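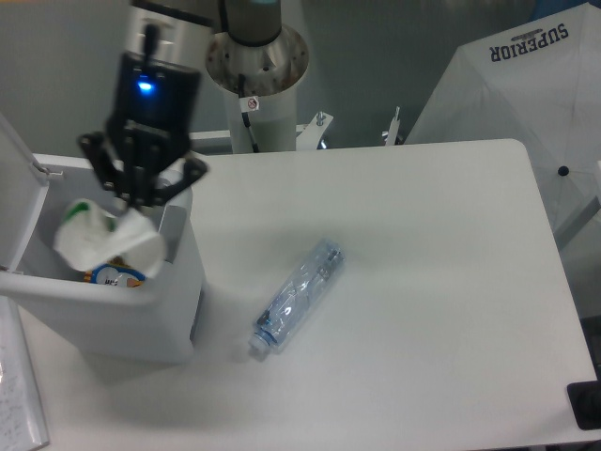 Evaluation of the Greka Adaptive Gripper Kit for Tabletop Waste Sorting

Project report, Warivden Technical College, Automation Lab
September 2, 2026
8 min read

1. Purpose

The lab was offered the Greka kit on a trial license in April. The kit consists of an adaptive gripper, a wrist adapter and a control package called Vokier. The question for this project was whether the kit is suitable for the second-year handling course, where students currently use a parallel-jaw gripper from Marchal. Clearing light household waste from a table into a bin was chosen as the test task. The objects are cheap and easy to replace, and they differ a great deal in stiffness.

2. Setup

The gripper was mounted on the lab's existing arm and worked over a white table with rounded corners. An open bin with a hinged lid stood at the left side of the table. The lid stayed open for all trials. Opening it with the gripper was outside the scope of this report.

Mechanical installation took one lab session. The adapter matched our flange without changes. The Vokier software installed cleanly on the second attempt — the first failed on a missing driver that the manual lists only in an appendix. The indicator light on the gripper body is bright enough to see from the operator's seat.

3. Procedure

Each object type was given 15 trials. A trial counted as a success if the object was lifted, carried over the bin and released inside it without operator input. Grip force was left at the factory default for the first pass. Objects were placed by hand in a different orientation each time. Bottles were laid on their side with the cap on.

4. Observations

4.1 Bottles

Empty plastic bottles were the simplest case for the fingers and the hardest for the vision module. Once the outline was found, the fingers closed around the body and held it securely, including on bottles that were already dented. Detection was less reliable. A clear bottle on a white surface offers little contrast, and in several trials Vokier located only the cap and label, then placed the grip point too close to the neck.
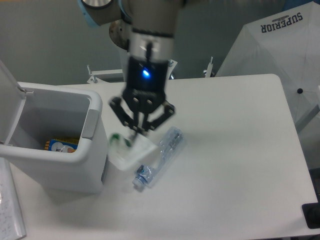 4.2 Bags

Thin plastic bags gave the weakest results. The fingers are built to wrap around a solid shape and have little to press against when the material collapses. Lowering the approach height by 2 mm improved pickup but brought the fingertips into contact with the table, which triggered the force limit. Release was also a problem: on more than one occasion the film clung to a finger and had to be removed by hand.

4.3 Cups and wrappers

Small food packaging fell between the two. Stiff cups were handled well. Flattened paper items were picked up only when a raised edge faced the fingers.

5. Comparison with the Marchal gripper

The Marchal unit is faster to program and has fewer parts to maintain. It does not tolerate position error, and it crushed bottles at any force high enough to hold them. The Greka gripper accepts an offset of several millimeters without losing the object. Its cycle is slower, and the linkages need cleaning after work with used packaging.

6. Recommendation

The kit is suitable for the course with two conditions. The fingertip pads should be replaced with the softer set sold separately, and the table should be covered with a dark mat to help detection. Bags should be left out of the graded exercise until the approach routine has been rewritten. Work on that routine has started — the current version is in the lab repository under the branch for Bench 4.

Contact: Automation Lab, Warivden Technical College | © 2026 | Back to top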